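Kosau entry fee dispute: does a withdrawn team still count in the net run rate table?

Thread in: League Rules and Administration
Started October 2024

legbye_ledger

Posting this as a separate topic so it stops clogging the match reports thread. Kosau were suspended from the Brutura League after nine rounds for an unpaid entry fee. The management board has since ruled that their results stand.

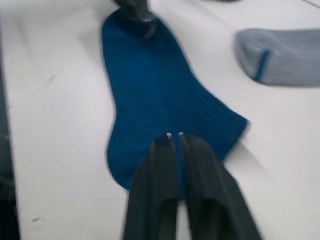

The board relied on rule 14(c), which says that a side suspended during the season "shall be treated as having completed its fixtures to the date of suspension." Felero's position is that 14(c) was written for disciplinary suspensions and that non-payment falls under 9(a), where the side is deemed never to have entered. If 9(a) applies, all nine results are void, the table is recalculated, and Felero finish above Ambaye on net run rate. If 14(c) applies, Ambaye go up.

Felero have filed an appeal. My question is procedural. Does the appeal panel have the power to substitute its own reading of the rule, or can it only send the matter back to the board?

third_man_up

It can only send it back. Appendix B, paragraph 4: the panel may "confirm the decision or return it for reconsideration." There is no third option.

offcutter86

Paragraph 4 covers decisions on player eligibility. Look at the heading of Appendix B. Appeals on standings come under Appendix D, and Appendix D says the panel "may make any order the board could have made." That is full substitution.

third_man_up

Headings are not part of the rules. Rule 2 says so in those words.

offcutter86

Rule 2 says headings don't limit the text beneath them. It doesn't say you can pretend Appendix D isn't there. There are two appeal routes and the one that mentions standings is the one that applies to standings.

legbye_ledger

I had missed Appendix D. It was added at the June meeting and my copy is older. Can somebody confirm it was in force when Kosau were suspended?

offcutter86

It was. Suspension took effect after round nine, which was played later than the June meeting. The amendment has no delayed start date.

sightscreen

Member of Ambaye, so discount accordingly. The run rate arithmetic matters here because people keep quoting it wrong.

With Kosau results included, Ambaye have 2,762 runs for. Felero's supporters keep subtracting only the runs scored against Kosau. You also have to take out the overs, and the runs and overs on the bowling side. Where a side was bowled out, the full allotment of overs is charged. One of the posts in the other thread used the overs faced and got a gap that doesn't exist.

I accept that on a full recalculation Felero come out ahead. It is a small margin. I don't accept that a full recalculation is what the rules call for.

yorkerlength

Felero player, same disclaimer. What would 9(a) ever apply to, on your reading? It says a side "failing to discharge its entry fee shall be deemed not to have entered." Kosau failed to discharge its entry fee. There isn't a second meaning available.

sightscreen

It applies to a side that hasn't paid by the start of the season. Kosau paid the first installment and were issued fixtures. The board accepted them as entered. You can't be deemed not to have entered once you have been admitted, played nine rounds and had the results certified.

yorkerlength

"Deemed" is there precisely to cover a side that has in fact entered. If they hadn't entered, no deeming would be needed.

third_man_up

yorkerlength has the better of that point. I still think sightscreen wins overall, on certification. Rule 11 makes a certified result final "save for fraud or manifest error." An unpaid installment is neither.

offcutter86

Rule 11 protects the result of a match. It says nothing on whether the match is counted in the table. Those are different questions and the league has treated them differently before. Abandoned fixtures have certified scorecards and carry no run rate.

legbye_ledger

Abandoned fixtures are dealt with expressly in rule 12, so they don't help much either way. If anything, the existence of an express rule for them suggests you need one before you can strip run rate out of a certified match.

scorers_box

Two factual corrections to the first post.

1. Kosau were not suspended for the entry fee as such. The notice cites the outstanding second installment and also failure to file audited accounts. The accounts point is a disciplinary matter under rule 14. That may be why the board went to 14(c).

2. The fee is not wholly unpaid. The balance outstanding is 1,199, after the late payment charge of 100 was added. I have seen other numbers quoted and they are wrong.

yorkerlength

If the notice cites both grounds then both rules are engaged, and the board has to explain why it picked one. Its written decision is four sentences long and doesn't mention 9(a) at all. That alone ought to be enough to set it aside.

third_man_up

Failure to give reasons gets you a reconsideration. It doesn't get you promotion. The board would write a longer decision and reach the same result.

offcutter86

Under Appendix B, yes. Under Appendix D the panel can decide it directly, so we are back where we started.

wides_and_noballs

Has anyone asked what happens to individual records? Our opener made 86 against Kosau and it is almost a third of his season aggregate. If the matches are void, is the score void too?

scorers_box

Averages are kept by the scorers' section under its own bylaws. Runs in a match that took place are counted regardless of points. His 86 stays.

sightscreen

Does anyone know if Kosau are contesting the suspension itself? If it gets lifted, both appeals fall away and there are unplayed fixtures to deal with.

scorers_box

They have asked for a stay. The board refused it on the ground that no payment was offered with the request. They can renew it before the panel. I don't know whether they have.

legbye_ledger

Thanks. I have edited my own notes to include Appendix D and the second ground in the notice. I now think the panel can substitute its decision, and I still lean to 14(c) on the merits. I will post the text of the ruling when it is circulated to clubs.

yorkerlength

Please post the whole thing and not the summary. The last summary left out the dissent.

Related topics
Late payment charges: when does the clock start?
Overs allotment when a side is bowled out
Ambaye ground certificate, renewal conditions
Appendix D full text as adopted
Brutura League promotion and relegation, standing rules
Transfer window for players of a suspended club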